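How to set up a snack drawer on the kitchen worktop

By Edgardo Sison
Kitchen and storage, Mosside

A small wooden organiser with a drawer will hold most of what people leave lying on the worktop: crisps, cereal bars, tea bags, the odd sachet of sauce. It takes up less room than a bread bin and you can put things on top of it. The job takes an hour, most of it cleaning and sorting.

What you need

A wooden organiser with at least one drawer and a tray or base
Washing-up liquid, a cloth and a dry towel
A tape measure
Four stick-on felt pads
A small screwdriver
A candle stub or a bar of plain soap

1. Choose the spot

Measure the depth of your worktop from the wall to the front edge, then measure the organiser with its drawer pulled right out. The open drawer should not hang over the front. If it does, turn the organiser so that the drawer opens sideways along the worktop.

Leave a gap between the organiser and anything that heats up. Toasters and small ovens give off a good deal of heat from the top and sides, so follow the clearance given in the instruction book for each one. Chocolate and butter should go at the far end. The drawer must not touch the toaster when it is open. Check this with the drawer fully out, as half out will fool you.

2. Clean the worktop

Move everything off the part you are using. Wipe with warm water and a drop of washing-up liquid, then rinse and dry. On a marble or marble-effect top, do not use vinegar or lemon. Let the surface dry fully before wood goes on it.

3. Check the drawer

Take the drawer out and look at the joints. Tighten any loose screws by hand. If you find an empty screw hole inside, run a finger over it for splinters and sand lightly if needed.

Rub the candle along both lower edges of the drawer and slide it in and out until it runs freely. Wipe off any crumbs of wax. Stick the felt pads under the base, one at each corner.

4. Sort the food

Packets that are light and crush easily go in the drawer. Lay crisps flat with the printed side up so you can read the flavour without lifting them. One layer is enough. If you have to press the bag down to shut the drawer, take it out and put it in a cupboard.

Small solid things can sit on the tray, where they are easy to reach. Loose dry goods such as sugar or oats are better in jars and canisters with lids, stood in a row at the back against the wall. Put the one you use every day at the front of your reach, beside the kettle or the toaster.

Keep utensils in their own pot. They collect crumbs in a drawer and stop it closing.

5. Open and close it a few times

Open the drawer with the worktop set out as it will be every day. Look for cables that run across its path and move them behind the appliances. Pull from the middle of the front. If the whole organiser slides towards you, the felt pads are too slippery for your worktop, so swap them for rubber ones.

Looking after it

Empty the drawer every Monday, shake out the crumbs and wipe the floor of it with a damp cloth. Use up opened bags first. Oil the wood twice a year with a food-safe oil and leave it empty overnight before you refill it.

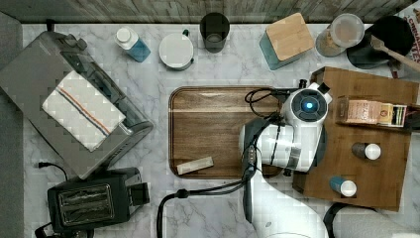
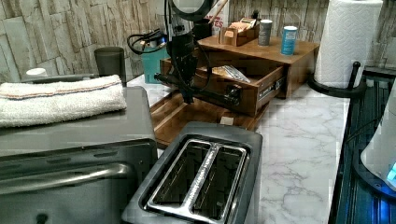
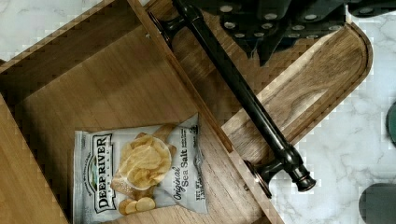 Snack storage on a marble-patterned worktop. Last picture: a bag of Original Sea Salt crisps lying flat.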